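Breakfast and Snack Shelf - Progress Report to the Siriwardena Fund
Prepared by Mawar Lubis, Udport

Dear Rebecca Leone,

I am sending you the report on the shelf that your fund helped us to set up. It covers the work since August, when we received the first part of the grant. I have tried to write down also the parts which are not finished.
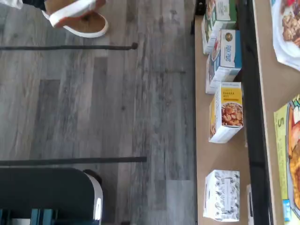 Udport, Apr 2, 2026

The shelf serves the people who come to our morning classes without breakfast. In the application we promised three things: a fixed place for dry food, a simple way of putting it out, and a record of what is taken. The first is complete. The second is working but still changes from month to month. The third is behind the plan, and I will come to it.

Cereal boxes are now stored upright with the front panel to the room. Before, we laid them flat in piles, and people took only from the top of the pile and did not look further. Melur Yeoh suggested to stand them in a row, and we agreed to try it for one term. Banana nut is one of the kinds we keep. The flavour must be easy to read, especially for those who have to avoid nuts, so no box may stand in front of another box's name. This rule is sometimes forgotten on busy mornings.

Snack bars and oat bites are kept in their own boxes and not poured into bowls. It takes more space, but the list of ingredients stays with the food. We asked the learners which way they prefer, and most said they like to read the box first. 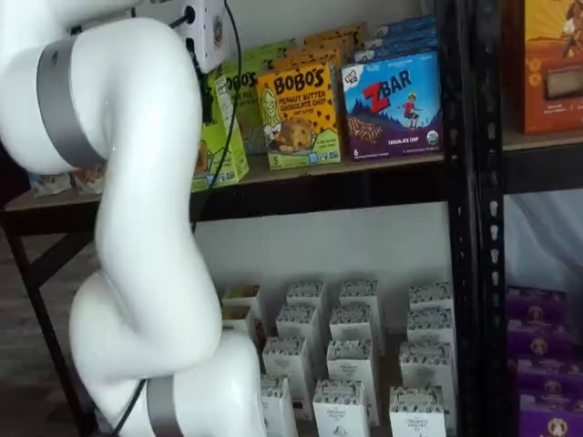 The shelving has given us no trouble. The boards can be moved up or down on the slotted posts, and in winter we lowered one of them so that shorter learners could reach it. Aiman Teoh checked every fixing after the move. He would like one more board for the heavier bags, and we have money left for it in the present budget.

Buying was more difficult. Our supplier in Ondthorpe twice sent other flavours than we ordered, and one delivery came 13 days late. In that time we bought from the shop at normal price, so the food line of the budget is over by 145 pounds. I have covered this from the line for printing, as you allowed in your last letter.

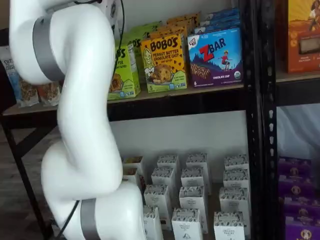

Oat bites and chocolate chip bars on the upper shelf.

As for use, we served more than 15 learners on an ordinary morning this term. I must be careful with this number - on seven mornings the sheet was not filled in, and I left those mornings out. From the next term the sheet will hang on the side of the shelf with a pen on a string. Melur Mangundap has offered to copy it into the computer every Friday.

Granola is the item I am least sure of. It comes in large bags, and an open bag does not keep well when the room is warm. We would like to try smaller packets, although they cost more per portion.

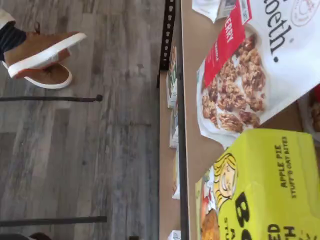

Melur Mangundap disagrees with me on this point, and asked that it should be written here. In her opinion the large bags are fine if we buy two good clips and write the opening date on each bag, and the money for small packets would be better spent on fruit. We will try her way first, until the end of next term, and then compare what was thrown away.

For the coming period we ask you to release the second part of the grant as planned. The receipts are in the separate envelope, in order of date, and the one from Ondthorpe for the late delivery is a copy. They have promised to send the original.

With kind regards,
Mawar Lubis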